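Stop ripping out the ceiling

Quick one, because I'm meant to be doing the tax.

Roltdale library is getting "refreshed". That's the word on the sign out front. Refreshed means the acoustic ceiling goes, the carpet goes, and we get polished concrete and exposed ducts like every cafe, gym and dentist built in the last ten years. Budget for the first stage is on the council page if you can find it. I couldn't, had to ring.

I'm against it. Not the new toilets, the toilets are fine, go for your life. The ceiling.

Loud rooms are a choice

We keep treating noise like weather. Oh, it's a bit echoey in here. Well yes. Somebody picked concrete, glass, steel and a bare roof, and sound has nowhere to go but back at you. A voice hits a hard wall and keeps going. Add 30 people and a coffee grinder and everyone talks louder to get over everyone else, and then the grinder has to compete with them.

I went to lunch at Shehu in October, the new place near the station. Lovely food. Couldn't hear a word my sister-in-law said from across a table I could of touched both ends of. Nodded for an hour. Found out later I'd agreed to mind the dog over Christmas.

I'm 58 and my left ear is ordinary. Fine, call it an old person's complaint. But my neighbour's boy is seven and wears aids in both ears, and he hates the pool foyer, hates the school hall, loves the library. He says it's the only place he can hear his mum whisper. That should count for something in a building meant for the public.

What the old stuff was for

Those ugly ceiling tiles with the little holes. Everybody laughs at them. Holes let the sound in, the soft stuff behind soaks up a good bit of it, and you get a room where two people can talk at one table and a third can read at the next. Carpet helps, more so with chair legs and dropped books. Curtains too. Even shelves full of books, which I notice are also being "rationalised".

None of it photographs well. I reckon that's most of the problem. The Dustness arcade redo won some prize and the pictures are gorgeous, all that light and not a person in them. Go there at noon and try to order a sandwich.

And don't tell me quiet is expensive. I rang Prurora, who do fitouts for offices round here, and was quoted $1309 for enough felt panels to cover one end wall of the children's corner. One wall! Less than the feature light they've got in the plans for the entry, I'd bet money on it. 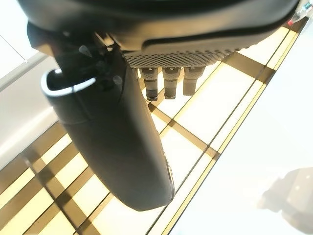
What I'd like instead

Keep the ceiling over the reading area at least. Replace the stained tiles, paint the rest if you must.

If the concrete floor has to happen, put big rugs down and proper pads on the chairs.

Get somebody to measure the echo before and after and publish it. Restaurants too, while I'm dreaming. We put the calories on the menu board, put the noise up next to them and let people decide.

And ask the people who use the place. The survey had 3 questions and they were all about colour. I'm not joking, one was whether I felt more "coastal" or "forest". We're 200 kilometres from the coast.

Comments close at the end of next week. You can do it on paper at the front desk, they'll hand you a form if you ask, it isnt on display. Write the word ceiling on it somewhere. Right, tax.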